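Part 3: Getting Your Clothes Ready to List

OK, so by now you have Skarkis installed, your shop has a name, and you've clicked the confirmation link (if you haven't, go back to Part 2, because nothing in this part will save without it). This is the section where we put real clothes into the thing. I sell secondhand sweaters, shirts and kids' stuff out of my spare room, and I've been using Skarkis for that since September, so most of what follows is the way I do it after making a mess of my first batch.

What you need before you start

A flat table, a tape measure, a lint roller, a kitchen scale, and a pile of clothes that are clean. Please don't start with your best pieces! Pick five or six things you don't care much about and learn on those.

You'll also want a surface that doesn't shift while you're working. I like something dark and smooth because lint shows up on it right away and you can wipe it down between items.

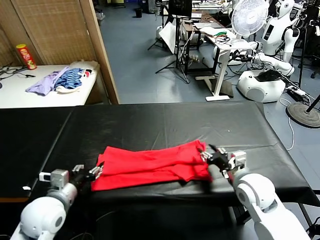 Fig. 3-1. Red garment folded to a rough rectangle on a black table cover.

3.1 Setting up your categories

1. Open Skarkis and go to Shop, then Categories. You'll see a list that's already filled in. Most of it you won't need.

2. Uncheck everything you don't plan to sell. I left Tops, Knitwear and Children checked and turned off the rest. You can turn them back on later and nothing gets lost.

3. Click Add Your Own if something's missing. I have one called "Needs a button" that only I can see – to do that, flip the switch marked Private before you save.

4. Hit Save at the bottom of the page. There's a second Save button at the top that only saves the shop name. I lost a whole evening to that one.

Note: Category names can't be longer than 19 characters, and spaces count. If yours gets chopped, that's why.

3.2 Making your first item

1. Click New Item. Give it a plain title that says what the thing is, like "Boys cotton shirt, long sleeve." Save the poetry for the description box.

2. Choose the size from the drop-down. If the tag is gone or faded, choose Measured and the screen will open up four extra boxes.

3. Measure with the item lying flat and buttoned or zipped. Go armpit to armpit for the chest, then shoulder seam to hem for the length. Don't stretch the tape and don't pull on the fabric. Knits are terrible for this, they'll give you an extra inch if you let them.

4. Type the numbers in without any units. Skarkis uses whatever you picked back in Part 2, and if you type "in" or "cm" after the number it gets rejected with a red message that doesn't explain itself at all.

5. Fill in Condition. There are four levels, and I'd say go one lower than you think. Somebody who expects Good and gets Very Good comes back and buys again.

6. Write the description. You get 300 characters for the short one that shows up in search, so put flaws and fabric first. The long one goes underneath and can be as long as you want (within reason, nobody's reading a novel about a cardigan).

Caution: Don't copy and paste a description from another shop, even as a placeholder. Skarkis publishes drafts automatically if you've left Quick Publish on, and Quick Publish is on when you install it. Turn it off under Shop, Preferences.

3.3 Folding and storing

You can skip this if you hang everything. I don't have the room, so mine all goes in flat bins, and folding things the same way every time makes them a lot easier to find (and stack).

1. Button or zip the item and lay it face down. Smooth it from the middle out toward the sides with your palms.

2. Bring one side in toward the center and lay the sleeve straight down along it. Do the other side the same way. You want a long strip with pretty even edges.

3. Fold the bottom up to the collar, or in thirds if it's something bulky. Line up the corners with your fingers and give the whole thing one light press. A few creases are fine. It doesn't have to look like a store display.

4. Slide it into its bag with the front showing and press the air out gently before you seal it.
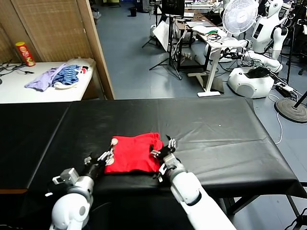 5. Put the item number on the outside of the bag. Use the number Skarkis gave you and not one you made up. I made up my own at the start and ended up with two systems that disagreed with each other, and sorting that out took longer than entering the clothes had.

Note: If you use the Plikiseo label add-on, you can print the number straight from the item page. Set the paper type first or it prints sideways. My friend Olga Escobar writes hers on masking tape with a marker and has never mixed up an order, so don't feel like you have to buy anything.

3.4 Bin locations

1. Go to Shop, then Storage, and click Add Bin. Name it something you can read from across the room. Mine are just A, B, C and so on.

2. Open an item, scroll down to Location and pick the bin. The item and the bin are now linked, and when something sells the bin letter shows up on your packing slip. I love this part!

3. To move a bunch of items at once, check the boxes next to them in the list view and choose Move To. The most I've moved in one go was 138 and it took a while to finish, so don't close the window while the little wheel is turning.

Caution: Deleting a bin doesn't delete the items in it, but it does blank out their locations. There's no undo. Move your stuff out first, then delete.

3.5 Setting the shipping weight

1. Weigh the item in its bag with whatever mailer you're going to use. Weighing it bare is how you end up paying the difference yourself.

2. Type the weight into the Shipping box and pick a carrier profile. If you imported the Ustodura profile in Part 2, it'll already be at the top of the list.

3. Click Preview Cost and try it with a zip code that's far away from you, then a close one. If both come back the same, your profile didn't load and you'll need to import it again.

If you get stuck

Item won't save: look for a field with units typed in it, or a title left blank.

Bin letter missing from the packing slip: open Preferences and check that Show Location is on. It switches itself off after some updates.

Last changed 3/21/24 to match the new Storage screen. Part 4 covers discounts and bundles.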